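To: Residents and Staff, Ustdale House
Subject: Re: Contents of gift boxes for new residents
Date: December 15, 2025

The Residential Services Office thanks the Stivness wing for its message, the relevant part of which is quoted here.

> We would like to know whether the small items for the gift boxes
> may be placed in the carton together, or whether each must be
> wrapped. We also ask if fruit is permitted. Last April over 19
> boxes were returned to the office for repacking, and we wish to
> avoid a repetition.

The office replies as follows.

1. Wrapping. Individual wrapping is not required. Soft items such as scrunchies, headbands and plush toys may be placed directly in the open box. Cartoned products should stay in their original packaging.

2. Fruit. Mandarins and other fruit must be kept out of the box and handed over separately on the day of delivery. Tissues are also supplied separately. Boxes should remain open until they have been checked by the Gernano desk.

3. Pouches. Jewelry and other very small items should go in a drawstring pouch with the cord pulled closed. Pouches are to be set on the table beside the box and added last. Vanity cases are issued on their own and do not count toward the two pouches allowed per resident.

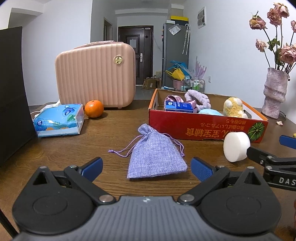

4. Collection. Completed boxes may be left in the Fang Room until 7 p.m. on the day of packing. Late boxes will be held over to the next delivery.

Residential Services Office
Ustdale House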